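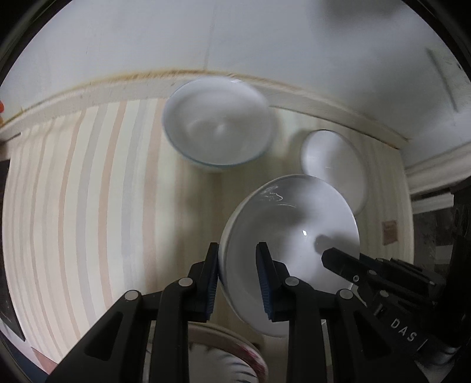 Melen Row Owners' Meeting - June Minutes

Taken by me, Humaira Chaudhry, because I sat closest to the laptop charger. We started a little after 7 p.m. in the sales office at Istgate, and we had 58 lots represented either in person or by proxy, so the votes below count. If I've got something wrong, email me before the next one and I'll fix it.

1. Last minutes
Approved with one correction. I had the visitor parking on the wrong side of Memon Street. Sorry!

2. Where sales are
The developer's rep went through the numbers. Of the 161 lots in phases one and two, six are still unsold, all of them along the back road by the drainage easement. They want to drop the price on those and a few people (me included) asked what that does to the rest of us when it comes time to refinance. We got a long answer and I wrote down "depends on the appraiser." The rep will send us the new price sheet before it goes public.

3. Phase three
This took up most of the evening. Illus, the builder picked for phase three, wants to swap the corner retail lots for townhomes. The plan we all saw when we bought had a grocery and a pharmacy on those corners, and I'd say the room was split down the middle on it. Folks near the entrance like the idea of less traffic. Folks farther in were really counting on being able to walk to a store, and one couple said it's the whole reason they picked Melen Row over the place across the highway.

We voted to ask for one corner to stay commercial, 41 to 17. I'm drafting the letter and will send it around for comments first - please be quick with them, the zoning hearing is coming up.

4. Monthly dues
Landscaping came in $2,043 over for the spring, nearly all of it replacement trees on the median. There was talk of raising dues and there was also a lot of groaning. We agreed to leave them alone until fall and get a second landscaping bid in the meantime.

5. Clubhouse
Still no occupancy permit. The kitchen passed, the pool deck didn't (gate latch is too low). Re-inspection has been requested but there's no date. Until then, please don't book birthday parties there. I've had three emails.

6. Anything else
Streetlight out at the mail kiosk, reported again. Somebody asked about renting out garages to non-residents and the answer in the covenants is no. Short-term rentals came up too, and we pushed that to next time since it was almost 9 and people had kids to get home to.

To do
Me: phase three letter, streetlight follow-up.
Developer: price sheet, gate latch, permit date.
Management office: second landscaping bid.

Next meeting same room, same time, in July.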